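Two arms, key tags, and how messy should my demonstrations be?
Forum: Learning From Demonstration > Collecting Data
Started by flunora_bench

flunora_bench wrote:
Hi all, long-time reader and very occasional poster! I've been recording teleoperated episodes on a two-arm setup for a little project I call Flustance, and the task is as humble as they come: pick up key tags from the floor of the cell and put them in a tray. I have 1,000 episodes as my goal, which sounded perfectly reasonable back in April when I wrote it on the whiteboard and now makes my shoulders ache just looking at it.

My question is about variety. My first batch was very tidy, with the tags laid out in a row and the tray in the same spot every time, and the policy I trained on it did a lovely job until I moved the tray over by the width of my hand. Then it went and closed the gripper on bare floor, over and over, poor thing. So now I'm scattering everything. Am I going too far? And do you keep the episodes where you fumble?

mumileck wrote:
Welcome out of the shadows! I'd say scatter away, but change one thing at a time if you possibly can. Move the tray for a while, then leave the tray alone and mix up the tags. I did everything at once on my own rig (socks into a box, don't laugh) and when the thing failed I had no idea which part of the mess it was tripping over. It cost me 2 weekends of staring at plots.

As for fumbles, keep them if you recover smoothly. A dropped tag that gets picked up again is a good lesson for the policy. If you sat there drinking coffee with the arms hanging in the air, cut it.

nwankwo_labs wrote:
I have to disagree with mumileck on the one-thing-at-a-time business, and I say it with affection because we've had this argument before. If tray position only ever changes while the tags stay put, you're teaching the model that those two go together. Mix them from the start and keep a proper log so you can sort it out afterward. Your log is what saves you, and it doesn't have to be fancy. Mine is a spreadsheet with a column for tray position and a column for "what went wrong," and that second column gets pretty chatty.

Also, are you using both arms on the same tag, or does each arm get its own side? I'd settle that before you record one more episode. Switching habits halfway through is murder on a two-arm dataset.

mumileck wrote:
Fair point about the correlation, and I'll grant you the log. I still think a beginner learns more from small batches. We can agree to be stubborn.

Folasade Edet wrote:
Jumping in as somebody who trains on other people's recordings all day long. Please, please write down your rule for the two arms, whichever one you choose! The last set I was handed had 3 operators and 3 different ideas of which hand goes first, and the policy learned to dither between them like me at a bakery counter. Pick a rule, tape it up where you sit, and stick with it even on the days it feels clumsy.

I'd also love to see what the wider view looks like, if you don't mind sharing. Background clutter matters more than people expect, and I'm in favor of having some.

flunora_bench wrote:
This is all so helpful, thank you. I've been letting whichever arm is closer take the tag, with both arms allowed over the tray, and I can see now that "closer" is a pretty wobbly rule when a tag is in the middle. I'll write something firmer tonight. The plush toy and the fan-print cushion at the back are staying, Folasade, so you have your clutter. Two wide views from the collecting:
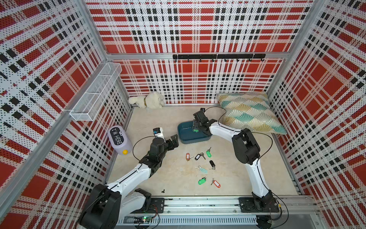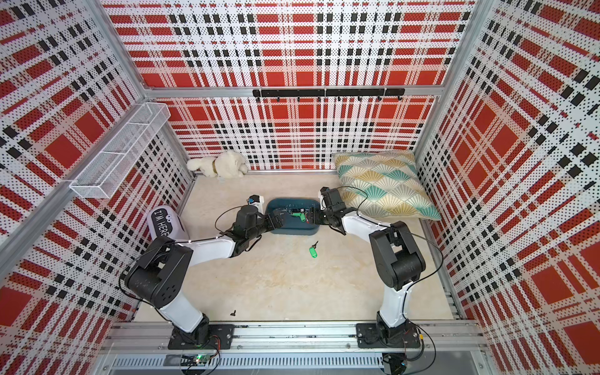 Replies after the pictures

nwankwo_labs wrote:
Oh, that plaid is loud! I like it, though I'd be curious how your policy copes if you ever swap it for something plain. In the first one you have a nice spread of tags, with the reds, blacks and greens all mixed together. Do you pick them in any order? If you always start with the same color, that's another habit it will learn from you.

mumileck wrote:
Looking at the second one, with both grippers over the tray at once, I'd want a good many recordings of exactly that. Two arms in a small space is where mine gets into trouble every time. Slow down there, and leave in the little pauses where one arm waits for the other.

Folasade Edet wrote:
Agree with mumileck on the waiting. Trim the dead time at the start and the end of an episode, but leave the middle alone. And there's a small dark bit on the floor down toward the left arm in both views. I'd either pick it up or make peace with having it in the dataset.

flunora_bench wrote:
Good eyes! It goes on my list for the morning, right under "write the arm rule." No color order so far, I just grab what looks easiest, so I suppose "easiest" is my habit. I'll try drawing the order out of a cup for the next batch and report back.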